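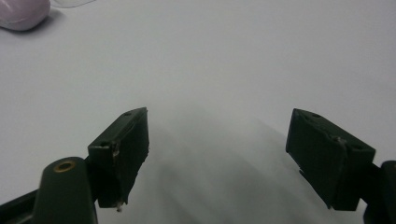 Recording your first demonstrations with the hand grippers

This guide explains how to record demonstrations for a pick and place task when you use a pair of hand-held grippers. It is written for people who join the Mukano project and have not collected data before. You do not need to know programming. You need steady hands, some patience, and one free morning.

Before you start

Clear the board and wipe it with a dry cloth. Small dust does not disturb the recording, but crumbs and tape pieces do, and they are annoying to find later in the videos.

Check the fingers of both grippers. Ours are printed and they become scuffed with use. Scuffs are fine. A crack is not fine, and a finger that moves when you push it sideways is also not fine. Tighten its screws first. If it still moves, replace the finger and write the change in the log.

Open and close each gripper slowly, all the way, 6 times. Look at the width value in the Kenier window at the same time. It should go smoothly from one end to the other. If it jumps, unplug the gripper, wait a moment, and plug it in again.

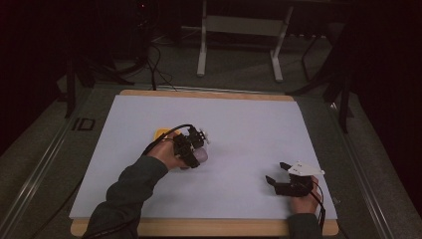
Text: Hala Karaki
Filed under: Tutorials / Teaching by hand

How to hold the grippers

Keep your wrists loose and your elbows a little away from the body. New people often press the elbows to the ribs, and then the gripper can only turn in a small circle. Let the cable go over the wrist or down beside the hand, but never between the fingers of the gripper.

Choose which hand will do the picking before you press record. The other hand should still be in a natural place, open and quiet, near the side of the board. Do not put it under the table. The policy learns from both hands, and a hand that disappears in half of the episodes makes the training difficult.

One episode, step by step

1. Bring both grippers to the start position, fingers open.
2. Press the pedal and wait for the short beep.
3. Move toward the object at the speed you would use to pick up a full cup.
4. Stop for a moment before you close. Smooth objects with a round shape like to slide away, so close around the widest part.
5. Lift, move, put down, open. Open fully - a half-open finger can pull the object with it.
6. Return to the start position and press the pedal again.

A good episode for this task is 8 seconds long, sometimes a bit more. If you need 22 seconds, you are probably correcting yourself in the middle. Mark that one as "retry" in Kenier and do it again.

How many to record

For the first set we ask for 27 good episodes per object. Change the position of the object a little every time, also the angle. If you always begin from the same corner, the robot will learn the corner.

Take a break when your thumb gets tired. I learned this in February, when I recorded a whole afternoon without stopping and my last episodes were so shaky that we threw them away.

Common mistakes

Closing too early. The fingertip pushes the object and you follow it over the board. Let it come to rest, go back to the start position and mark the episode as "retry".

Looking up at the screen. Your head turns, and your hands drift also.

Talking with your hands between episodes while the recording is still on. Please check that you heard the second beep.

When you finish, copy the folder to the Akidari drive and put the grippers back on their stands with the fingers open.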